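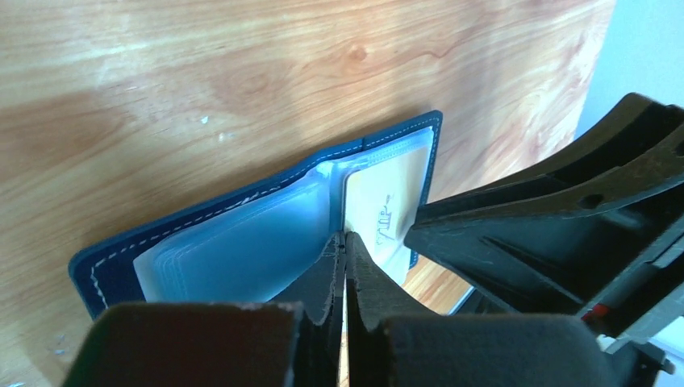 Les registres d'inhumation de Grorkness auraient dû être dépouillés il y a longtemps, estime Qianru Cao, qui regrette que tant de familles aient écrit à la mairie sans obtenir de réponse. C'est désormais chose faite pour la partie ancienne du cimetière. Le relevé, mis à la disposition du public le 17 décembre 2023, compte 943 sépultures, dont 90 ne figuraient sur aucun plan.

Le travail a été mené par le cercle généalogique de Pralldale à partir de 2 registres paroissiaux et des pierres encore lisibles. Chaque fiche donne le nom, la date du décès quand elle est connue, l'emplacement et, pour 45 personnes, la cause de la mort telle que le fossoyeur l'avait notée. On y trouve des fièvres, des chutes de cheval, une noyade dans le bief du moulin de Lutden.

Les noms ont été transcrits dans leur orthographe d'origine. Un même patronyme peut donc apparaître sous plusieurs formes, parfois dans la même rangée. Lurdes Simões, qui a relu les fiches, conseille de chercher aussi par prénom et par numéro d'allée. Les lectures douteuses sont suivies d'un point d'interrogation.

Le carré nord reste à traiter. Les pierres y sont couchées et plusieurs ont été recouvertes par la terre — le relevé s'y est arrêté en novembre, quand le sol est devenu trop mou. Il reprendra au printemps, allée par allée, en partant du mur.

Le relevé se consulte sur place, à la salle de lecture de Pralldale, ou sur demande écrite. Les personnes qui possèdent des faire-part, des livrets de famille ou des photographies de tombes disparues peuvent les signaler à Shengli Qian. Les documents sont numérisés puis rendus à leur propriétaire.

Contact — Mentions légales — © Cercle généalogique de Pralldale — Haut de page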